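Winter coats: hang, fold or stuff? (and does anybody believe in the rolling thing)
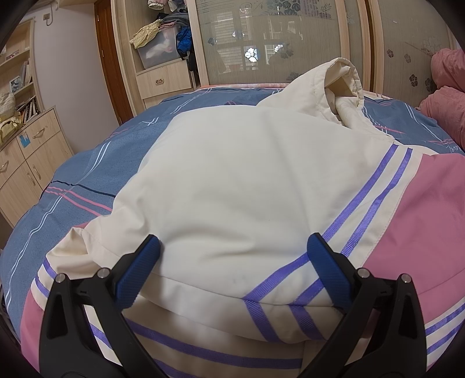 Posted by catterall_carleen, 19 October 2021

So it's that time of year again and I'm going through my daughter's closet. Every fall I read the same advice, that you should never fold a padded coat, never compress it, hang it on a wide wooden hanger with three inches on either side, and so on. I don't have three inches on either side. I have one wardrobe with sliding doors and a hanging section that was full before the coats came along.

Her cream one with the purple stripes is the problem. It's quilted and it has a hood, so it doesn't want to lie flat whichever way you turn it, and it has a grayish smudge near the hem. I've seen a video where a woman rolls one up from the bottom and tucks the whole thing into its own hood, and it comes out like a loaf of bread. I'm suspicious. Has anyone done this with a coat that then got worn again by a person?

Also, do I need to deal with the smudge before it goes away, or can it wait?

Carleen Kingi

rokb
The hood roll is fine for a week in a suitcase. I wouldn't leave it like that for months. Padding gets a memory, especially the cheap polyester kind, and you'll have a crease across the back that no amount of shaking gets out.

Why are you putting a winter coat away in the fall, though?

catterall_carleen
It's her spare. She has a heavier one for snow, and this one she mostly wears in spring. I'd like it out of the way until then.

selma_batoncombe
I've rolled all of ours into their hoods for years. Two kids, every coat, no creases that I ever noticed. Fold the sleeves in across the front, zip it up first, roll toward the hood and pull the hood over the roll. They sit in a clear plastic box on the shelf and I can see which is which.

I think most of the "padding memory" talk comes from people who sell hangers.

rokb
I don't sell hangers, I repair coats. I had over 300 through the shop last year and I can tell which ones spent the winter at the bottom of a box.

selma_batoncombe
Can you? Or can you tell which ones are old? A kid's coat gets sat on, dragged around by one sleeve and left in a heap in the car. I find it hard to believe the storage is what does the damage.

rokb
Some of each, fine. But an adult coat that only gets worn on weekends and has a hard line across the shoulders didn't get it from a kid sitting on it. I'll give you that for one season, with a coat she'll outgrow anyway, it hardly matters.

ljubica_d
Please do the smudge first. A mark on white or cream fabric that you can barely see now can be a yellow mark by January. I learned that with a communion dress.

Dish soap and lukewarm water, a drop on a soft toothbrush, work from the outside in. Then rinse with a damp cloth, and let it dry all the way through before it goes in any box. Test it somewhere hidden if you're worried about the purple trim running into the cream.

Costel L
Does dish soap leave a ring for anyone else? Mine always does. I end up with a small clean circle that looks worse than the dirt did. These days I just wash the entire coat on gentle and be done with it.

ljubica_d
You get a ring if you don't rinse enough, or if the coat was dirty all over and you've cleaned one spot. In the second case, yes, wash the whole thing. Check the label.

Costel L
The label on ours says wipe only. I've been ignoring it for 2 winters. Nothing has happened.

catterall_carleen
The label in this one has worn off so I can't check anything. I'll try the soap.

What about vacuum bags? My sister-in-law swears by the Braler ones and keeps trying to give me a pack.

rokb
No. If the roll is bad, the bag is worse.

selma_batoncombe
We agree on something. I had a Jonden bag that let the air back in overnight, so at least the coat was safe.

Costel L
I like vacuum bags for blankets and old towels. For a coat you want to keep, I wouldn't. I've read 1000 posts saying they fluff right up in the dryer with a tennis ball, and mine came out lumpy in one sleeve and flat in the other.

ljubica_d
Could you lay it flat on top of whatever is on the shelf, folded once at the waist with the hood up? It takes more room but there's only one fold, and you can move it around when you think of it.

catterall_carleen
The shelf already has a box on it with clothes on top of the box, so it would have to go on top of that, and she'd pull the lot down looking for a T-shirt. I could probably move the gray stuff into the drawer underneath.

OK. Soap first, let it dry, then I'll try Selma's roll but loose, and I'll unroll it after the holidays to see who's right. I still don't love the look of it.

rokb
Leave the zipper open at the top if you roll it. Less strain on the teeth.

selma_batoncombe
Zipped all the way. Otherwise the front slides around and you have to start over.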